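How to Tell Whether a Machine Can Do a Chore Yet
July — by the Florkley workshop desk

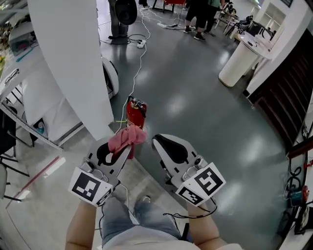
Most arguments about household robots go nowhere because the two sides are talking about different chores. "Cleaning" can mean wiping one counter or putting a whole room back in order. Before you decide whether a machine is ready for a job at your home or shop, write the job down in small steps and test each one. You will need a pencil, a timer and one afternoon.

Step 1. Pick one chore with a clear finish. "Pick up the cloths and put them in the bin" is good. "Tidy the shop" is too big.

Step 2. Do the chore yourself with kitchen tongs, one in each hand. Tongs give you two points of contact and almost no feeling, much like the simple grippers on most machines today. If you can't do it with tongs, cross it off for now. Most people can lift a cloth this way. Folding it flat takes far longer, and buttons are close to hopeless.

Step 3. List what is on the floor. Cords are the worst of it. A wheeled base can ride up on a cable or drag it along, and a cloth lying next to a cord is easy to grab together with the cord. Note anything heavy that must stay where it is, such as a fire extinguisher. Then decide whether you are willing to clear the floor before every run. If you are not, test with the clutter in place.

Step 4. Run the chore 200 times, or as many as you can stand. Change the starting position each time — cloth bunched up, cloth flat, cloth half under a chair. At our shop in Betville we logged 46 failures in 200 tries at moving a rag from floor to bin. Most were the same mistake: the fingers closed on nothing because the rag was lying flat.

Step 5. Count the rescues. A run that ends well after a person nudges the cloth is still a rescue, and it goes in its own column. If you have to stand by the whole time, you haven't saved any work.

Step 6. Add people. Have someone walk past while the machine is working, at a normal pace. It should slow down or stop and then pick up where it left off. Many stop and stay stopped.

Reading your results: floor vacuuming and moving boxes of one size along a fixed path are ready for most places. Picking up soft things is close, if someone checks on it. Folding, loading a mixed dishwasher and sorting a tool shelf are not there yet in our tests. The Kenow arm we tried handled towels well and gave up on fitted sheets.

Keep your sheet and repeat the same test after each software update, with the same cloths if you still have them.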